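Kaijage broadband plan promises plenty, explains little

14/05/2022

Kaijage residents will be asked next month to back a town-run internet service that its supporters say will be faster and cheaper than anything on sale there now. They may want to ask a few questions first.

The plan, put together by the town with a contractor called Sundix, would run lines to 800 homes over 13 months. Customers would pay $20 a month for the basic package. Town manager Jabari Makori called it "a fair price for a service people can count on" at a meeting in the library and said the numbers had been checked.

Checked by whom is less clear. The only study handed out so far was written by Sundix, the same company that would be paid to build the thing. It assumes that almost 172 homes will sign up in the first stretch and that nearly all of them will stay. It doesn't say what happens to the price if they don't.

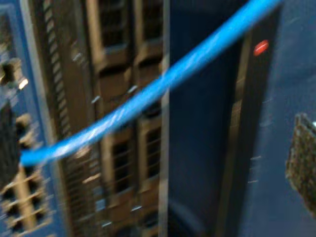 Lilian Okoth told the meeting that she had heard enough doubts and would sign up tomorrow if she could. Her current service drops out most evenings, she said, and waiting for a perfect plan would only mean paying Rallix for another year of the same.

She has a point about Rallix. The company has been the only choice in most of Kaijage for years, and its bills have gone up again since January. But being fed up with one provider is a poor reason to sign whatever the next one puts on the table - and the draft contract has some odd gaps in it. There is no promised speed at busy times, only an "up to" figure. Repairs will be made "promptly," a word that is never defined. If Sundix finishes late, the town can ask for a meeting.

Then there is the question of who picks up the phone. Makori said customer support would be handled "locally where possible." Pressed on that, he said the details were still being worked out. 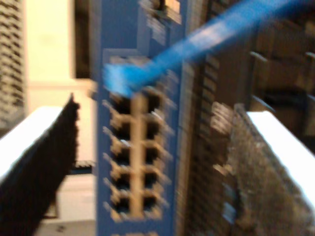

The money is also shakier than the handout suggests. The town would borrow to pay for construction and repay the loan out of monthly bills, which works as long as enough people pay them. If sign-ups fall short, the general fund covers the gap. That line appears in small type near the back of the study, and it did not come up in the presentation.

Rawiri Tipoki asked for an outside review before any vote. Makori said he was open to the idea but did not want to lose time. No review has been scheduled.

The draft contract can be read at the town office during normal hours. It has not been posted online.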